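Workshop Tips: Getting Cleaner Grasp Results on Woven Baskets
Fleltent Bench Notes, updated 22 Oct 2025

These tips come out of the basket trials on the Radu policy, run at the Claltstead bench between June and now. The full set is 259 episodes. They should carry over to any small arm with two tapered fingers and a wrist camera.

Put the open gap over the rim before you descend. One finger goes inside the basket, one outside. Policies trained on demonstrations where the operator came in from above the center learned to hover there, and most of those episodes timed out.

Open the fingers fully on approach. A half-open start saves little time and leaves no room for error at a thick rim.

Slow the wrist near the weave. Fine strands smear into streaks when the camera moves quickly at short range, and the rim position estimate drifts with them. We cap wrist speed for the last 40 mm of travel.

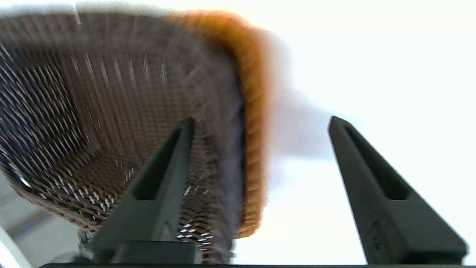 Beatrice Rashidi wrote in to say that the speed cap alone did not help on her arm. She had to shorten the exposure as well, and then add light to make up for it. Her rim estimates settled after that, but she lost detail on dark baskets and had to relabel part of her set.

Both changes are worth testing, one at a time. If you shorten exposure, check dark weave first. On a white table the background clips long before the basket is bright enough to read.

Keep blurred frames in the training set. We removed them in one run of 2,000 training steps and the policy did worse at close range, where blur is what it mostly gets. Drop only the frames with no usable rim edge – and log how many you dropped.

Vary the basket angle. A rectangular basket set square to the table every time gives a policy that fails on the diagonal. Turn it between episodes and write down the angle.

Leave a second basket in view for part of the set. With a single basket on the table, the policy never has to choose, and the success rate looks better than it is. Score a grasp on the wrong basket as a failure, even if the lift is clean.

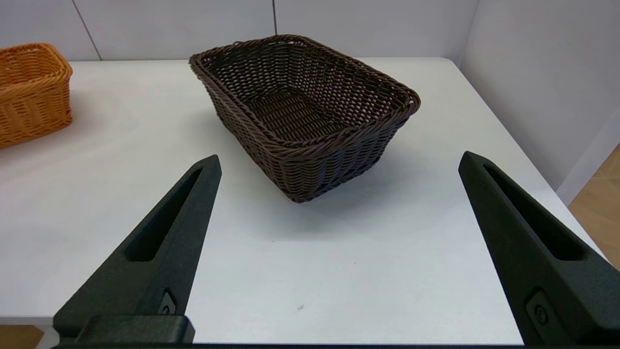

Dark brown basket set diagonally, orange-tan basket at far left.

Reset by hand, from a written list of positions. Paraschiva Zamfir compared this with resetting by eye and found that the eye-reset positions bunched toward the middle of the table.

Report each condition separately. We use 3 seeds per condition and give the worst one next to the mean. The Trurnora log template has a column for it; leave the cell blank if a seed did not finish.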